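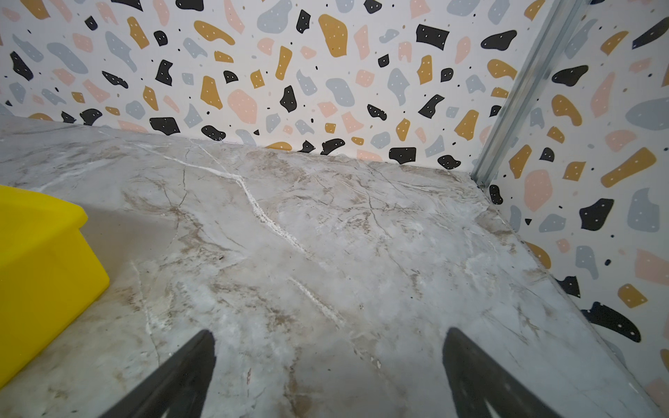

Fig. 1. Marble-patterned surface with white veins and thin dark brown hairlines.

Week 3: Reading veins in metamorphic rock
Introduction to Earth Materials
Notes prepared by Morenike Igwe. Lab section: Tamunoemi Sani.

Reading before class: chapter on contact and regional metamorphism, up to page 86. The section on foliation can wait until next week.

From limestone to marble

Limestone is mostly calcite. When it is buried or heated by nearby magma, the calcite grains recrystallize. Small grains are used up and larger ones grow in their place until the rock is a mass of interlocking crystals. Fossils and bedding are usually blurred or lost. The result is marble. If the starting rock was dolostone, the result is dolomitic marble, which fizzes weakly in dilute acid unless you powder it first.

Pure calcite marble is white. Color comes from whatever else was in the limestone. Iron oxides give tan, brown and red. Carbon gives gray to black. Clay and silica react to form new minerals such as serpentine, which can turn the rock green.

What a vein is

A vein is a fracture filled with mineral. Water moves through the crack carrying dissolved material, and when temperature or pressure drops, some of that material comes out of solution on the walls. White veins in marble are most often calcite, sometimes quartz. Use a steel point to tell them apart – calcite scratches, quartz does not.

In the stone trade "veining" means any streak of contrasting color, including old clay seams and stains along hairline cracks. In this course, keep the word for filled fractures. Call everything else a streak or a band until you know what it is. Printed and molded surfaces copy these patterns too, so pattern alone does not identify a rock.

Working out the order

Three rules cover most samples.
1. A vein is younger than the rock it cuts.
2. Where two veins cross, the one that runs through unbroken is the younger.
3. If a vein is offset along a crack, the crack moved after the vein formed.

Rule 2 fails when an old vein has been reopened and filled a second time. Look for a line down the middle of the vein or a change in crystal size.

The Idell quarry samples

The Idell set comes from the lower bench and has 191 numbered pieces. Most are gray calcite marble. The Witov pieces, stored in the same cabinet, are dolomitic and have their own labels. Please put them back in the right drawers.

For lab, choose one Idell piece and draw it at full size. Number the veins from oldest to youngest and mark any crossing you could not settle. A question mark is acceptable if you write down what you looked at. Bring a hand lens and a ruler. Acid bottles stay at the front bench, and goggles are required.

Drawings are due in November, at the start of the second lab.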